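Home | Diary | Archive | About | Contact

April 26, 2024
3 minute read

The budget form for next year is due, and I have spent the whole day shopping for things I can't afford on behalf of a lab that hasn't agreed it needs them. This is what they call planning.

The current state of affairs: 15 tabs open, three quotes in hand, one of them expired. Purnelwood sent theirs back in March with a covering note that called it "indicative." I asked what it indicated. They said it indicated the price might be higher.

Flarow is cheaper for the arms themselves, right up until you reach the page with the mounts, the cables, the power supplies and the thing called "commissioning support," which as far as I can tell is a man on the phone. Etim will rent us a pair for seven months, after which we'd own nothing and have paid for most of it. I did the math twice because I liked the second pen better. Same answer.

Then there's the line I always forget, and always regret forgetting: spares. Fingers, screws, connectors, more fingers. I've put down $1000 for it. Last year I put down nothing and we paid for fingers out of the travel money, so my trip to the Funolier workshop became a trip to the hardware store.

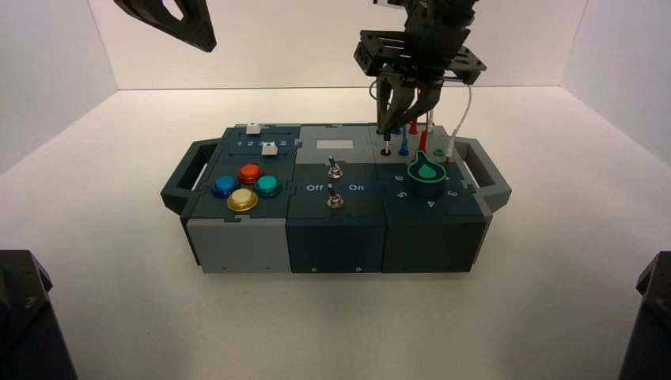
Test pieces get a line of their own this time, and I intend to defend it. Everyone upstairs understands an arm. An arm looks like money. A box with a few switches on it looks like something you'd give a toddler on a long flight, and I admit the blue, red, green and yellow buttons don't help my case. But that one board has sliders, toggles, a big dial with a water drop on it and a black plug for the gripper to fuss over, and it comes in sections, so I can ask for one more module instead of one more board. It even has carrying handles. I've written "modular" in the justification box and underlined it, though the form strips out underlining.

White panels for a second enclosure: put in, taken out, put in again. They're currently in.

Still to do: chase Purnelwood for a number that means it, find out whether Flarow's shipping includes the crate, and decide if I'm brave enough to leave the rental option off entirely. If I leave it on, they'll pick it.

Comments (3)

gearless_in_ohio: They will pick the rental. They always pick the rental. Ask me how I know.

tolbooth: Put the spares under "consumables" and double it. Ours went through without a question.

mk_bench: Does the crate count as furniture? Ours did. We had to tag it.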